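Tray setting arm lets go of spoons in the wrong spot, what do I check first?
Posted in Small Automation / Pick and Place

I look after one Arkon arm that sets trays: square plate, soup spoon, bowl, chopsticks. It ran fine from October until I swapped the fingertips, and now the spoons end up all over the place. Sometimes they're centered, sometimes they're down by the rim. Plates and bowls are no trouble at all. I've re-taught the drop point twice and it's good for maybe an hour. Wrist camera exposure is set to 2000 and I haven't touched it. The spoons come out of a teal basin, all jumbled, and I can't really change that because the people filling it are busy enough.

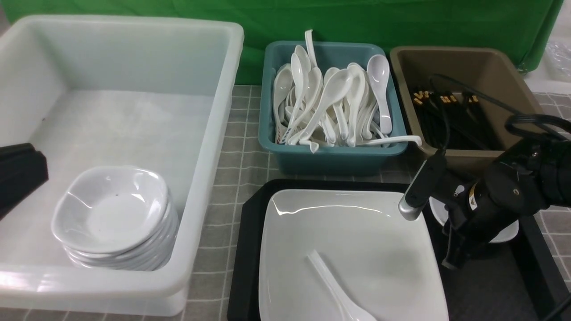
Posted by sorov_bench on 2024-02-05

So the spoon is on the plate, fine, but it's way down toward the bottom and I want it in the middle. Also wondering if I should do something about that cable looping over the brown chopstick basin. Do I go after the fingers, the camera or the taught points? I'd rather not redo the whole cell if I can help it!

nakis_fan

Recalibrate everything. Worked for me.

Kołodziej

Please don't start with a full recalibration, you'll lose a day and be right back here. You changed the fingertips, so start there. New tips are hardly ever the same length as the old ones, and if the tool offset still has the old number, every spoon gets released too high and slides. A plate doesn't care much, a light plastic spoon really does.

Jog down to a bare spot on the table with a feeler gauge, write down the real length, and put that in the tool settings. Mine went from 145 to something a bit longer and I'd been blaming the camera for weeks (sigh). Then drop the release speed to 70 and run a couple dozen spoons before you change anything else.

After that, look at what the wrist camera sees. White spoon on a pale shiny plate is a rough job for any vision setup, and a ceiling light bouncing off the glaze makes it worse. 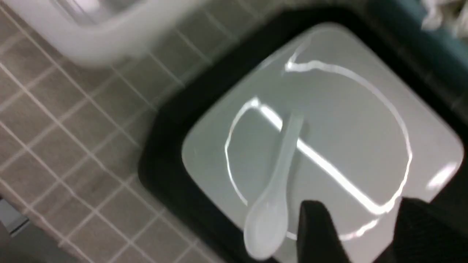
If your software checks spoon position after the drop, it can easily grab the edge of a reflection and call it a handle, and then whatever correction it makes is garbage. I'd bring exposure down to 1600 and tape some tracing paper over the light before paying for anything fancier. Turn auto-correct off while you test, or you'll be chasing two problems at once.

And yes, move the cable. Clip it up along the arm with enough slack for the wrist to turn all the way both directions. A cable that tugs at one end of the reach would also fit with your drop point going bad after an hour.

sorov_bench

Tool length was still the old one, ugh. Fixed that and clipped the cable up. Haven't gotten to the light yet, will try the tracing paper next.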